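Desdale Field Centre, pre-arrival safety check
Residential geology weekend, Coltlow quarry and Flidusley shore section
Done by: Cleiton Evangelista. Countersigned: Aparecida Cavalcanti
Date: 4 Feb 2023

OK = fine. ACT = needs doing before the group goes out. N/A = not this trip.

1. Building

1.1 Fire exits clear, both floors. OK. Back door stiff, opens with a shove.
1.2 Extinguishers in date. OK, except boot room one. Tag missing, gauge in the green. ACT, center manager told.
1.3 Smoke alarms tested. OK. Upstairs one very quiet, told bunk room 2 to keep door ajar.
1.4 Kitchen. Plates in rack, toaster oven at left of worktop. Crumb tray to be emptied daily, whoever is on breakfast. OK.

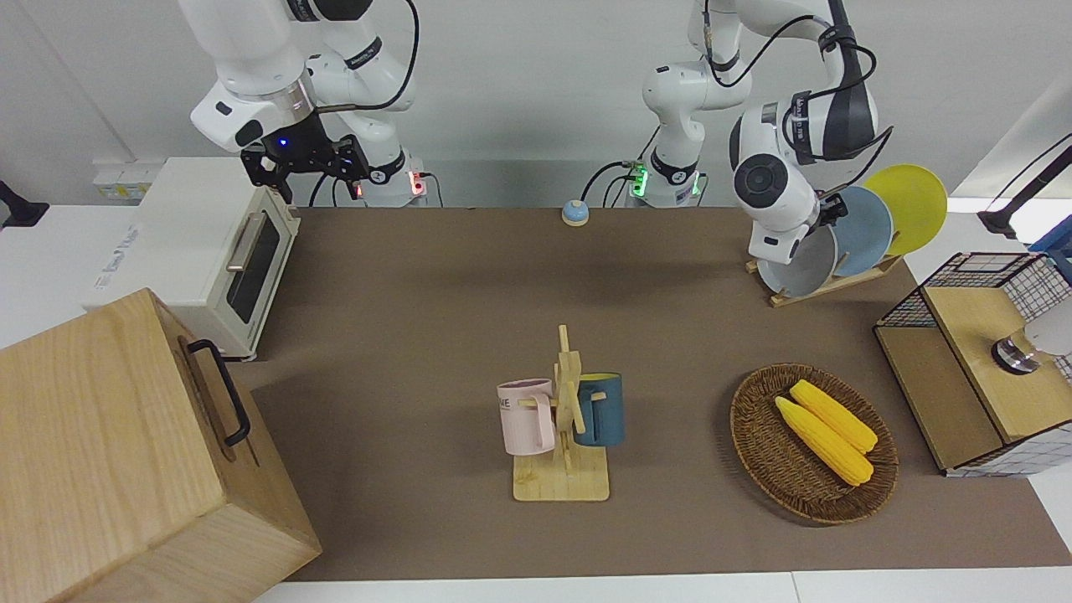
1.5 Hot water. OK but scalding at the boot room tap. Sign up.
1.6 Drying room. Heater guard loose one side. ACT. No socks on it till fixed, please.

2. Vehicles

2.1 Minibus tires, lights, belts. OK. Rear left belt sticks, pull slowly.
2.2 First aid kit on board. OK. Eye wash was out of date, replaced from the stores.
2.3 Drivers' licenses seen. Two of three. Third to show Aparecida before Coltlow.

3. Coltlow quarry

3.1 Permit from operator. OK, printed, in the blue folder. 27 names on it, no late additions, they do check.
3.2 Hard hats. 27 needed, 5 rejected for cracked cradles. Replacments coming from Bragança's van. ACT.
3.3 Hi-vis. OK. Mostly XL, sorry.
3.4 Goggles for hammering. OK. No goggles no hammer, that includes leaders.
3.5 Upper bench. Fresh fall at the east end, limestone blocks plus a lot of clay. Keep out. Tape at 50 paces from the toe.
3.6 Lower bench. OK for collecting from loose blocks only. Fluorite veins are in the loose stuff anyway.
3.7 Haul road. Quarry not working weekends but contractor may be moving plant. Walk on the left, single file.

4. Flidusley shore

4.1 Tide times posted by front door. OK. Off the platform one hour before the turn, no arguing.
4.2 Cliff. Shale dropping after the wet week. Hats on here too.
4.3 Phone signal. None past the second groyne. Radio with front and back leader. Batterys charged, spare set ACT.

5. Evening session

5.1 Acid bottles for the carbonate test. Leader only, labeled, locked away after. OK.
5.2 Microscope leads taped down. OK.
5.3 Common room tables. Bags off the floor, walkway kept open to the fire door. OK.

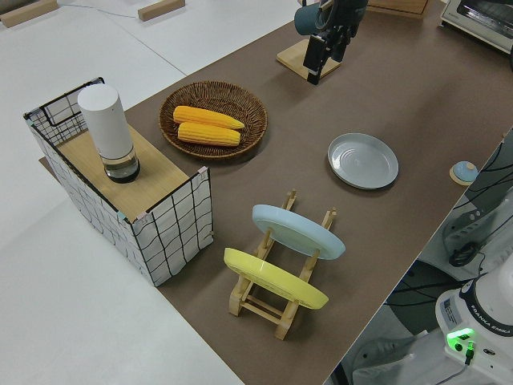

Wicker basket and fabric-sided box with wooden top.

5.4 Specimens to stay in trays, in the boot room. Not bunks. Found a lump of galena under a pillow last year.

Outstanding: 1.2, 1.6, 3.2, 4.3, plus the license in 2.3. Will recheck before breakfast. CE

Seen, agree. Want the hats counted again at the gate. AC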